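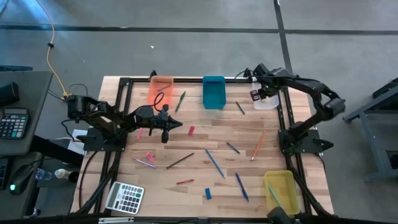
songbird35
Jul 19, 2022
We just hit 21 good demos of desk sorting on the two-arm setup and I'm so excited! I scatter the pens and erasers differently each time, with bins along the back and the yellow one up front by itself, so the policy can't just memorize spots.

cgilmartin
Great stuff, but I'd fix the layout until you have 3000. Random starts this early are a waste.
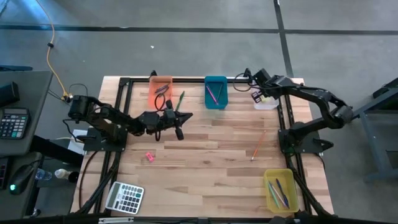 Middle cleared, an orange pencil, a green pen and a small pink piece still out.

songbird35
Disagree! Ours at Rillville learned faster with messy starts. Handoffs are the fun part, though slow to teach 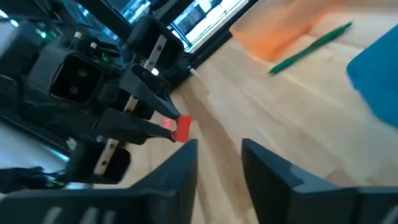

and I toss any take where I hesitate for more than 8 seconds.

vesano_fan
Keep the hesitations, please! Recoveries are gold.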